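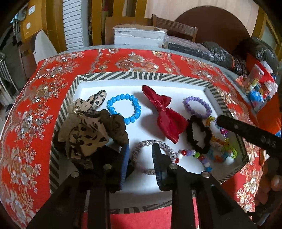

How to do a brow lamination and tint, start to finish

Typed this up between clients so excuse the shorthand. It's the order I work in at Sarıgül and the order I give trainees on their first day. If your kit leaflet says something different on timing, go with the leaflet. Every brand runs at its own speed.

You should already be certified or in training under someone who is. Check your state board too, some want a full esthetician license for this and some don't.

What you need

Lamination kit (lotion 1, lotion 2, conditioning oil, all same brand)
Brow glue or balm
Brow tint plus developer
Spoolies, plenty
Micro brushes
Plastic wrap, cut into strips ahead of time
Lint-free pads
Oil-free cleanser
Saline
Barrier cream
Timer. A real one, your phone will ring
Tweezers, small scissors
Consent form and a pen that works

I use the Clekum kit. Cost me $115 and I reorder the sachets. Sachets beat bottles for anyone doing only a few brows a week. Lotions go off after opening and you can't tell by looking.

Patch test

48 hours before. Dab of lotion 1 and a dab of mixed tint behind the ear or inside the elbow, separate spots. Follow the kit for how long to leave it on. Wipe, write it on the card.

Client had it done somewhere else last month and "was fine"? Still test. Different brand, different dye. Şengül Aksoy trained me and she sent a bridesmaid home over this, the girl was furious, Şengül didn't budge. I've done the same since.

If there's redness, itching, swelling, anything at all: no service. Don't try just the tint or just the lotion.

Who to turn away

Retinol or acid peels on the brow area in the last week
Isotretinoin, now or in the last six months (some insurers say twelve, check yours)
Eczema or psoriasis flaring near the brow
Sunburn
Fresh microblading, under six weeks
Laminated less than six weeks ago
Eye infection, stye, pinkeye

Pregnancy is a salon policy question. Ours is wait. Put yours in writing and stick to it for everbody.

Consultation

Keep it short but do it sitting up, with a mirror in the client's hand. Faces change shape lying down. Ask three things. How do you wear your brows on a normal day? Do you want them brushed straight up or swept out? Do you fill them in, and with what color?

Take a before photo now, hair clipped back, same light you'll use after.

Look at the hair. Coarse and dark holds on to its shape and may need the full time. Fine blond or bleached hair takes fast and fries fast. Gray is stubborn with tint. Write it on the card, next time you'll want to know.

Step 1. Clean

Oil-free cleanser, two passes. Then saline. Dry with a pad and let the air do the rest. Makeup sits right down in the roots and people who swear they came bare-faced have brow gel on. Check with a clean spoolie.

Barrier cream around the outside of the brow, thin. Keep it off the hairs. Anything it touches won't process.

Step 2. Glue

Small amount. Less than you think. Comb hairs up from the root with the spoolie, then place them with the tool that comes in the kit, pressing flat against the skin. Work front to tail.

The front hairs go straight up. From the arch on, tilt them toward the temple. Tail hairs follow the tail, don't force them upward or you get a little fan sticking out at the side and it'll be there for weeks.

Take your time on this one. However the hair lies now is how it sets. If you see a crossover or a bent tip, fix it before lotion goes on.

Step 3. Lotion 1

This is the one that softens the hair. Micro brush, even layer, from the root to two thirds up. Leave the tips alone. Tips are the oldest bit of the hair and they frizz.

Cover with plastic wrap, press gently. Start the timer when you finish the second brow, and do the first brow on the client's stronger side so the extra half minute doesn't matter.

Times I go by with my kit:

Fine or previously lightened hair: 4 minutes
Medium: 6
Coarse: 8, never over

Check halfway. Lift a corner of the wrap, push a couple hairs with a clean brush. If they stay where you pushed them, it's ready, take it off whatever the timer says. Springs back, give it another minute and look again.

Ask about stinging. Warm or slightly tingly is ok. Burning means off right now, dry pad first then plenty of saline.

Remove with a dry pad, wiping in the direction of the hair. Then a barely damp one. Don't scrub. Hairs are soft at this point and will stretch. 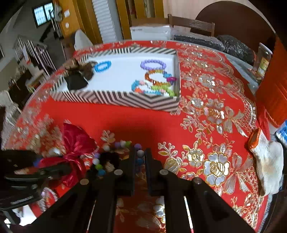
Step 4. Lotion 2

Sets the bonds back in the new shape. Before it goes on, comb everything into place one more time, it'll have shifted when you wiped. Add a dot of glue if the fronts are dropping.

Same placement as before but you can go a touch higher. Wrap on. Same time as lotion 1 or whatever the leaflet says. You can relax a bit here, it's a gentler product, but don't walk off and start mixing tint for the next client. Yiğit Güneş did that in his second week with us and came back to a wrap that had slid down onto the eyelid. Client was ok. He was white as a sheet.

Remove the same way, dry then damp.

Step 5. Tint

Tint goes after lotion 2. Some people put it between the lotions and I've seen it come out patchy. The hair is open and grabs color really fast so cut your usual tint time in half to start with.

Mixing: pea of tint, drops of developer per the tube, stir till it looks like yogurt. Use it straight away.

Color choice. Go one shade lighter than you'd pick on an untreated brow. Laminated brows look fuller already and a dark tint on top ages people. Redheads, mix light brown with a speck of the red, never the red alone. For gray, leave it on longer before you reach for a darker shade.

Apply tail first, then the body, then the front last and lightest. Start wiping at a minute, look, reapply if it needs it. You can add. Taking it out again is a whole different afternoon.

Skin stain around the edges is normal and goes in a day or two. Tint remover on a micro brush tidies the worst.

Step 6. Shape

Tweeze only. No wax on the same visit, no threading right over treated skin either. I know other salons do. Our insurance says no and I've seen what a lifted patch looks like.

Comb up, trim only the hairs that go well past the top line, one at a time, scissors pointing out. Comb down, check again. Sit the client up before you take the last few. I mean it, sit them up. Saves you a gap you can't put back.

Step 7. Oil

Conditioning oil or the kit's step 3, root to tip, work it in with a clean spoolie. Leave it on. After photo, then mirror.

Aftercare to tell them out loud AND hand them on paper

Keep dry 24 hours. No shower steam, gym, pool, sauna
No makeup on the brow for 24 hours
Don't sleep face down the first night if you can help it
No retinol or acids near the brow for a week
Brush up each morning with the spoolie
A bit of castor oil or brow serum at night from day two
Lasts four to six weeks, sometimes more on coarse hair
Don't book again before six

If they call the next morning saying the brows are too dark or too "up", tell them to wait out the first couple days. It softens once it can get wet. Nearly all of those calls stop there. If they mention itching or swelling, different story, stop everything on the area and see a doctor or pharmacist. Note the call on the card.

Things that go wrong

Frizzy or crinkled tips. Overprocessed, or lotion went all the way up. Oil twice a day, trim the worst, wait. Don't laminate over it to "fix" it.

Nothing happened. Dirty hair, old lotion, or cold room. Hülya Toprak had three duds in a row one January and it was the heater, her treatment room was freezing. Offer a redo after the six weeks, never the same day.

One brow dropped. Usually glue let go under the wrap. Show them how to set it with a clear gel until it grows through.

Patchy tint. Barrier cream on the hairs or leftover glue. Clean properly with saline before tint, next time.

Hair falling the wrong way at the front. There's a cowlick. Every third person has some sort of one. Comb it the way it wants to go and clean up around it, and tell the client before you start so it isn't a surprise.

Timing and pricing

Whole thing takes me 50 minutes with tint. Trainees should book 90 and not feel bad. Don't do two clients at once, ever, even if the front desk begs.

On price I can't help much, depends where you are. Work out your sachet cost, your disposables, your time, then look at what's being charged near you. Don't go under everybody just to fill the book. The add-on spoolie and mini oil bag sells itself at $19, I keep them by the card reader.

Practice

Do your models on real brows, all different hair types. Friends with perfect brows teach you nothing. Get somebody with sparse tails, a guy with coarse ones, one person over sixty. Photograph every one of them and write down the times. My own model cards are still in a shoebox and I went through them again in September when we swapped kits.

Nassoro Laizer asked about practice strips with the fake hair. Fine for glue placement. Useless for timing as the fiber doesn't process. Buy one pack and move on to people.

Throw away every spoolie and micro brush after each client. No double dipping into the glue pot, scoop a bit onto a palette first. Wipe the bed, change the headband cover, wash hands, next.

Will add a bit on lash tinting when I get a free hour, several of you have asked. My 2:30 is here.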